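The Packing Bench After the Grippers Came
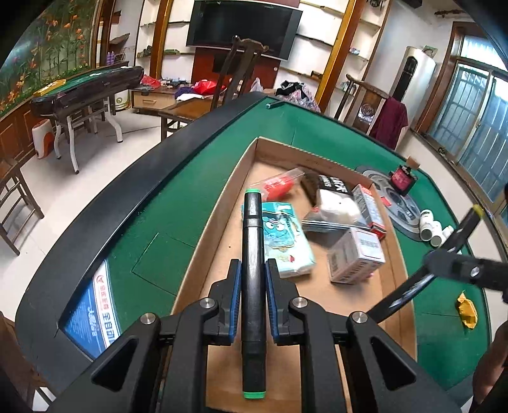

Who decides how fast a bench runs once part of the packing is automated? At most sites the rate is set by whoever configured the software, and the people at the bench find out what it is by failing to keep up with it.

I have spent most of my working life in small-parcel fulfilment, the last seven years of it at Allgate, where mixed orders are put together from odd stock: pens, soft packs, cartons, small bottles. Such orders were long thought safe from automation. A line that handles one size of box is easy to mechanise. A box with a marker, a pouch and a flat case in it is harder, and the difficulty kept a lot of people in work.

That has begun to shift. In April we moved part of the packing to a system called Vekideck, with Palma supplying the scheduling software. The sales material dealt with error rates and throughput. It said very little about job content, and I think that is where the main change lies.

Before the change a packer picked, placed, checked and sealed. Placing was the slow part, and it was also where a packer noticed that a bottle was leaking or that the wrong carton had come up from stock. With placing handed over, checking becomes a separate task, done at a fixed point and at a fixed interval. Our bench now allows 12 seconds for it. On a plain order this is generous. On a mixed one it is short, and the software does not distinguish between the two.

Ebony Halliday, our shift lead, kept a log of every order sent back to the bench in the first five weeks. It came to 819 entries. Over half concerned items placed correctly but in a poor order, with something heavy resting on something soft. An experienced packer avoids this without thinking, and so it was never written down, and so it was never specified.

My argument is a narrow one. I do not object to the equipment. Wrists and shoulders suffer at a packing bench, and I would not go back to a full day of placing by hand. I object to buying it on a specification drawn up without the packers. Fletel, which runs a similar bench, let its staff set the checking interval by order type and kept a paid hour each week for revising the rules. The cost of that hour is small beside the cost of returns.

There is also the question of grade. Checking is paid here at the same rate as packing, although the checker now answers for work done by a machine as well as by colleagues. If responsibility has gone up, the grade should be looked at again – before the next bench is converted, while there is still something to negotiate.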